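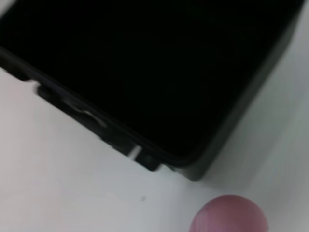
I have been told four times this year that I should "buy once, cry once." The phrase is supposed to settle arguments. You pay too much for a thing, you wince, and then it serves you until you die. I don't believe it, or at least I don't believe the people who say it to me.

Take lifetime warranties. My neighbor Leanne Entwistle owned a Drituson cooler with one. When the drain plug failed she learned that the lifetime in question belonged to the product, and that Drituson had decided the product's lifetime was over. They offered her 20 percent off the next model. She took it, too, which tells you how well the arrangement works for them.

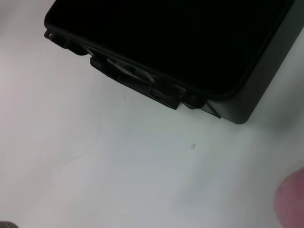
Then there is the word "rated." Rated for what, and by whom? I called Ikdale last September to ask what their "expedition rated" label meant. The man on the phone was pleasant and put me on hold twice. In the end he read me the same sentence that was on the box. I already had the box.

Most of us don't go on expeditions. We drive to work, and on a good weekend we drive to the lake at Nancombe, where the worst thing that happens to our gear is a wet trunk. A $200 bag and a $35 bag will both survive a wet trunk. Phong Bạch, who sold luggage for years, told me his customers almost never came back with something worn out. They came back because they wanted a different one.

I'll grant that some cheap things are garbage. I have owned a can opener that lasted five days. But price is a bad guide to which things those are, and the online reviews are worse. One stove I looked at had 562 of them, and every one I read was written in the first week. "Will last forever!" wrote a man who had owned it since Wednesday.

I'd like to hear from him in ten years. Until then I'm keeping the old stove, which came from a yard sale and has a dent in the lid.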